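24th February

Bench notes, PC rebuild for the Jarside front office. Job 3761.

Case came in with the side panel already off and the screws in a sandwich bag. Blew the dust out before touching anything. Fan and heatsink are on the back shelf with the old thermal paste still on them, to be scraped later. Went over the top of the processor with isopropyl and a lint-free cloth, two passes.

Memory is out. All four slots are empty for now and the sticks are in the anti-static tray, marked with masking tape in the order I pulled them. Please don't shuffle the tray.

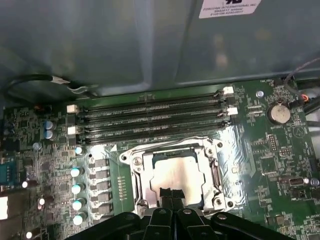 Ashwin Reddy wants the memory tested one stick at a time before they all go back, starting with the slot nearest the processor. Fine by me, but each full pass on the bench tester can take up to 30 minutes, so it won't be finished before lunch.

Still to do:
Check the board battery.
Scrape and clean the heatsink base.
New paste, small dot in the centre. The tube from Brevevthorpe is nearly empty, order another.
Look for the short Phillips driver, last seen in the Takeda drawer.

The customer's drive is labelled and in the cupboard. Don't wipe it. They still want the October invoices off it.

Power supply goes on the load tester next.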